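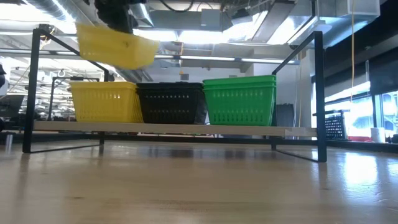
The reading room in Stakerley has had the same trouble for as long as most of its regulars can remember, and it comes down to small things with no home. Crayons, glue sticks, seed packets, spare buttons from the mending evenings – all of it used to travel from windowsill to chair to floor and back again. This month it finally gets a proper answer, in the form of plastic baskets in yellow, black and green, sorted by color and kept together on low racks.

The idea came from Mariama Wumbei, who has looked after the craft mornings there for 14 years and has, by her own cheerful estimate, spent a good part of that time on her hands and knees looking for the lid of something.

"I wanted colors because the little ones can't read labels yet, and to be fair the grown-ups don't read them either," she said. "If it came out of the yellow, it goes back in the yellow. My grandson had it worked out before I'd finished explaining."

Yellow is for paper and drawing things, black is for tools and anything with a point on it, and green is for whatever belongs to the gardening group, which meets at the same tables later in the day and has been known to leave a little soil behind.

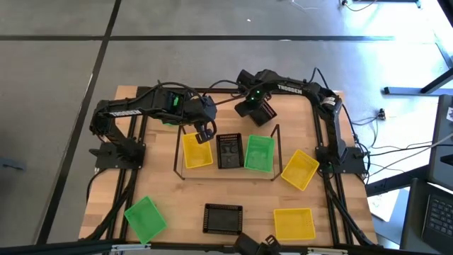
The baskets have slots in their sides, and that mattered more than you might think. The old lidded tubs from the Bukevow sale held the damp all winter, and a whole batch of bean seed had to be thrown out in March. Air can get through the new ones, and so can crumbs, so a quick shake over the sink is all the cleaning they should need. They also nest when they are empty, a great kindness in a building with one cupboard.

Getting the arrangement right took 3 tries. The first plan put everything along one wall, and people had to queue for the scissors. The second had the baskets spread over the tables, and they wandered off within a morning. The third, with one of each color side by side, is the one that has stuck, and Wumbei says she would be glad to leave it alone now. 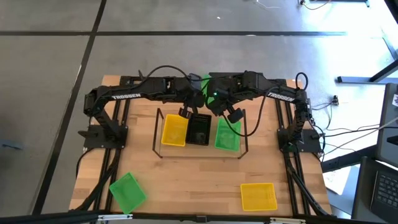
Baskets still wanted

The room would like more of the green ones before the spring planting gets going, and any rectangular basket of a similar size will be gratefully looked over. They can be left at the Waltetti bakery counter until 2 in the afternoon, or brought along to a craft morning, where there is always tea and usually something to eat with it. Please take out anything you would like to keep first – the last round of donations came with a very nice set of house keys, still waiting at the desk.

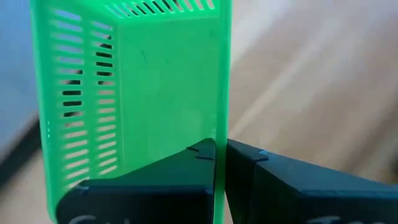
A green basket up close, with its rows of narrow slots.

Families who borrow craft kits to take home will find the same three colors written on the loan cards, and kits can go back at any session.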